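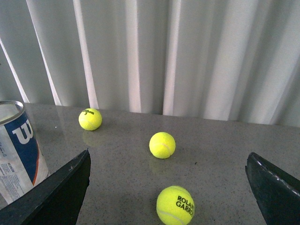 Packing bench automation: what changed for the people on it
Speaker notes, Themba Buthelezi, Grarnomard
Internal operations day, 8 August 2022
Slot is 26 minutes including questions. Skip slide 7 if running late.

Slide 1. Title
Name, site, role. I run the returns and repack bench at the Tulia site. I did not write any of the software. Questions about the control code go to the Jilirov people in the second row.

Slide 2. The task
Tennis balls come back to us out of their cans. Club orders, mostly: opened, part used, mixed brands. Job is to pick up a ball, identify it, judge the felt, and put it in a can or in the reject tub. Three balls to a can, same brand, same number where there is a number.
Point at the printing. A Wilson with a 3 on it and a Roland Garros ball do not go in the same can. Both are yellow-green and both are the same size to a gripper. With the print turned away, there is only felt and seam to go on.

Slide 3. How it was done before January
Four people per shift, standing, two benches. Pick, turn, read, squeeze, drop. The squeeze is the pressure check and everyone did it differently. Wrist complaints were the most common entry in our site log for that area.
Do not read the log entries aloud.

Slide 4. The cell
One arm, two fingers, small camera at the wrist. Balls are set out on the counter with gaps between them. The can stands open to one side. The arm approaches from above, closes, lifts, rotates until the camera gets lettering, then places.
Gaps matter. Touching balls roll when one is gripped. We tried a tray with dimples and dropped it, as changing trays took longer than spacing by hand.
Glossy counter gives a faint reflection under each ball. Early on the vision system sometimes placed the ball too low. Fixed in software. The counter stayed.

Slide 5. Numbers
Trial batch was 3,533 balls. The arm stopped and asked for a person 147 times. Most stops were unreadable lettering. The rest were rolled balls and cans knocked over.
Read the figures once and leave the slide up. Somebody will ask for the rate per hour. Answer: slower than a good packer for the first hour of a shift, level by the end of it. We have not measured a full week.

Slide 6. What the people do now
This is the main slide. Take four minutes.
Two people per shift on the bench, two moved to inbound sorting. No one was let go. Two people asked to move back and one of them has.
The bench job is now: set out the balls, stand up the cans, clear stops, do the pressure check. The arm does not do the pressure check. Jilirov quoted for a force sensor and we have not bought it.
Lifting and twisting are down. Waiting is up. Packers told us the waiting is the worst part of the new job. A stop can come after ten seconds or after ten minutes, and you can't start anything else properly in between. We now pair the cell with labeling on the next bench so there is something to put down and pick up again.
Talking is also down. The old benches faced each other. The cell has a curtain behind it to keep the light even, and it blocks the view across. We are looking at turning the second bench. Facilities has the drawing.

Slide 7. Training (skip if late)
Half a day to learn setting out and clearing stops. Another half day for restart after an emergency stop. Training was first written for supervisors only. Changed after a night shift sat 70 minutes with the arm parked, waiting for someone with the right sign-off. All bench staff now have it.

Slide 8. Pay grade
Expect this question from the Giannakopoulos site, who are next to get a cell. Clearing stops was not in the old job description. It is now, and the grade was reviewed. Say the review is finished at Tulia and that other sites go through their own process. Don't guess at figures for them.

Slide 9. What I would do differently
Put a packer in the room when the counter height was chosen. It was set for the arm's reach. Shorter staff set out balls at full stretch, so we added a step platform, and then the platform had to be moved for cleaning.
Write down the stop reasons from day one. Our first batch of stops has no reasons recorded.
Agree who sweeps the counter. Felt dust and grit build up, and for a while each shift left it to the next.

Slide 10. Questions
Contact details on screen. Stop log template is in the shared folder under Tulia, bench 2.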